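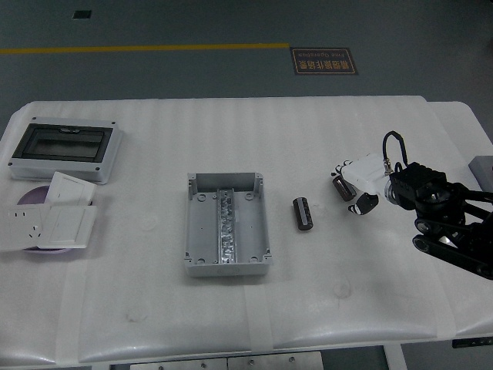 Distribution box and wall plates on a covered table.

Kutodley RFC: second pitch renovation
Progress report 2 to the Rarken Sports Fund
Prepared by Ermira Karagiannis, project lead

Position against programme

The works are three weeks behind the programme issued in May. Primary drainage is complete. Secondary slitting is complete on the clubhouse half and in progress on the river half. Seeding of the river half has moved to the next suitable window and the pitch will not be used for league fixtures before the new year.

Drainage

Venckus installed 28 lateral drains at the spacing shown on the approved drawing. All laterals discharge to the new collector on the east touchline. The old clay collector was found to be collapsed near the halfway line and was capped off and abandoned. Replacing it would have meant crossing the path to the car park, which was outside the agreed scope.

Velimir Mujić carried out infiltration tests at the points used in the original survey. Results on the clubhouse half meet the specification. One reading behind the north in-goal area remains low — the subsoil there is heavier than the trial pits suggested — and an additional pass with the slitting machine has been instructed. It will be retested before seed goes down.

Surface

Levels were checked after stone backfill. Two areas of settlement were recorded along the west 22 and topped up with sand from the same source. The specified rye mix has germinated evenly on the clubhouse half. First cut is done. Fertiliser was applied at the lower of the two rates in the agronomist's note, pending soil results.

Effect on rugby

The first and second teams continue on the main pitch. Training has moved to the school field under the existing licence, at no charge to the grant. Mirsad Delić has reduced contact sessions on the main pitch to one a week to limit wear at the scrum lines. The under-14s and under-16s have played their pre-season matches away.

Costs

Spending is within the approved total. The only variation to date is £300 for capping the old collector, met from contingency. Invoices are filed with the claim form. No change to the club's match funding is proposed.

Open items

North in-goal retest — Mujić
Revised seeding date — Venckus, to be confirmed in writing
Post sockets, river end: delivered, not yet set
As-built drainage drawing — Tadeusz Głowacki, draft received, invert levels missing

The next claim will be submitted once the retest result is available.

Last updated: September 6, 2018

0 comments | 3 shares

© Kutodley RFC | Contact the club | Back to top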